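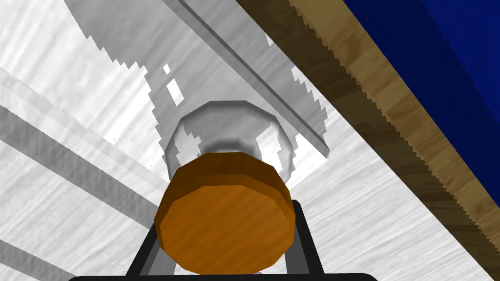
A simulated gripper with an orange part. Render, no real kitchen involved.

Home Opinion Workshop Archive Search this site Go

Can they do the chores yet? No. Short answer, I have a bus to catch.

Longer one. Simulation is cheap and patient, run the same pick 2142 times before lunch and nothing gets broken. Fine. But shadows with sawtooth edges aren't my worktop on a Wednesday, with jam on it.

Gruler says 16 jobs by June. Wiping, stacking, jar lids. I'd take one, done properly. Jikora's demo folded a tea towel in almost 20 minutes. My nan, four seconds. And she'd be talking teh whole time.

Shop floor is closer, I'll give them that. Same bin, same part, same light. Tesiler could have that sorted soon. A sink full of odd pans is a diffrent animal and I wouldn't pay for it yet.

Viera Bartoš

Contact | Copyright Quách Press | Back to top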